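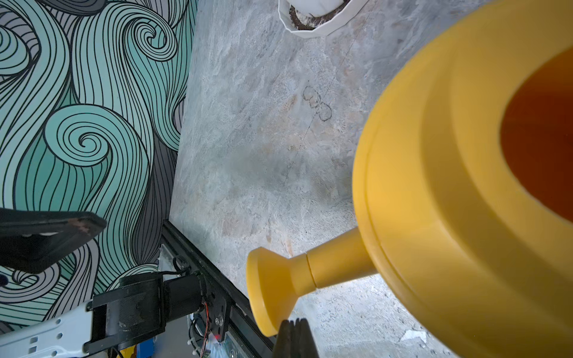
Ledico is seeking members of the public and working professionals to join its Household Task Practice Panel, which will help to write and test a code of good practice for robots that handle ordinary objects in the home. Existing safety standards deal at length with industrial machines behind guards, and to a lesser extent with machines that share a floor with workers. They have little to say on what a careful arm should do at a kitchen table or a windowsill. A large yellow watering can with a rounded rim and a flared rose at the end of its spout, standing near a potted container of soil, raises most of the questions the Panel will be asked to consider: where the can may be gripped, how near a gripper finger may come to the rose, what clearance should be kept from the pot, and at what point the arm ought to stop and wait for a person. The Panel will be expected to reach written answers to questions of this kind and to see them tried in practice.

About the project

The Panel forms part of the Gornitlow Programme, a joint undertaking of Ledico and Vakero. Ledico is responsible for the text of the code and for the conduct of the Panel. Vakero provides the test rooms, the equipment and the trained operators. The programme is paid for by the Andreadis Fund, which has no vote on the content of the code and does not see draft clauses before they are released for comment.

The working draft contains 140 clauses, grouped under handling, clearance, liquids, stopping and handing over, record keeping, and the condition of equipment. An earlier open consultation drew 453 written comments. Many of these came from manufacturers and research groups. Comments from people who would live or work beside such machines were few, and the present call is intended to put that right.

What members will do

Members will read draft clauses in advance of each session and attend test sessions at the Gornitlow rooms. At each session an operator will carry out a set of household tasks with one or more robot arms, first under the draft clause as written and then under any amended wording the members propose. Tasks in the first round include watering a plant, setting down a full cup, moving a pot to one side, clearing a table and passing an object to a seated person.

Members will record their observations on the form supplied. They will be asked in particular whether the clause could be understood at a first reading, whether the operator was able to follow it, and whether they themselves would have been content to be in the room without an operator present. A short discussion follows each task. The chair will keep a note of points agreed and points left open, and dissenting views will be printed with the name of the member removed.

Members are not required to operate the equipment. Those who wish to do so may, once they have completed the induction and have been signed off by the duty operator.

Conduct of sessions

The following rules apply to every session and form a condition of membership.

Members must remain behind the marked line while any arm is powered, unless invited forward by the operator.
The stop button must be within reach of the operator and of one member at all times. The member holding that place may press it without giving a reason.
No liquid may be used in a task until the same task has been completed with an empty vessel.
Cables and connectors near the work surface must be checked before power is applied, and again after any task involving liquid.
Gripper fingers must be inspected for wear at the start of each session and the result entered in the log.
Objects used in tests must be ordinary household goods in ordinary condition. Work surfaces with marks or light wear are acceptable, and the operator should note any damage that could affect how an object stands.
Cameras fitted to the equipment will record the work surface and may record hands or voices. Members will be told when recording begins and ends.

A member who considers that a rule has been broken should say so at once. The session will be halted while the matter is looked into, and no member will lose payment as a result.

Who may apply

Applications are welcome from any adult able to travel to Gornitlow. No technical knowledge is needed for general membership. Ledico would particularly like to hear from people who use a wheelchair or have limited use of their hands, from home carers and occupational therapists, from people who keep house for others, and from those who have strong doubts about the use of robots in the home. Doubt is no bar to membership.

A smaller number of professional places is reserved for applicants with experience in machine safety, the drafting of standards, insurance or product testing. Professional applicants should be able to show that they have worked on at least one published rule, guide or test method.

Persons employed by a maker or seller of domestic robots may not sit on the Panel. They may attend as observers on written request, and may submit comments in the usual way.

Time and payment

Membership runs from March and lasts for 2 rounds of testing, with a break between them while the text is revised. Sessions begin at 10 a.m. and end no later than 3 p.m., with lunch provided. Reading beforehand should be kept to a single evening, and papers will be available in large print or as a recording on request.

Each member will receive a fee of £1,778 for the full term, paid in equal parts at the close of each round. Travel by public transport will be refunded in full. The cost of replacement care, or of a companion where one is needed, will also be met if agreed beforehand. Members who leave before the end of a round will be paid for the sessions they attended.

Records and privacy

Recordings made during sessions will be held by Ledico for the purpose of checking the draft code. They will not be used to train any commercial system, and will not be passed to the Andreadis Fund. A member may ask for any part of a recording in which he or she can be seen or heard to be removed, and this will be done before the next session. Observation forms are kept under a member number and stored apart from names and addresses.

How to apply

Applicants should send a letter of no more than two pages to the Panel Office at Ledico, marked "Household Task Practice Panel". The letter should state whether a general or a professional place is sought, describe the applicant's home or working life so far as it bears on the subject, and set out one household task which the applicant would or would not wish a robot to perform, with reasons. Applicants for professional places should also enclose a short account of relevant work and declare any financial interest in the field.

Letters may be handwritten or typed. Those who would find it hard to write may apply by telephone through the Panel Office, where a member of staff will take down the application and read it back.

Short informal interviews will be held at Gornitlow or by telephone – whichever the applicant prefers – and all applicants will be told the outcome in writing. Unsuccessful applicants may ask to be placed on the reserve list, from which vacancies arising between the rounds will be filled.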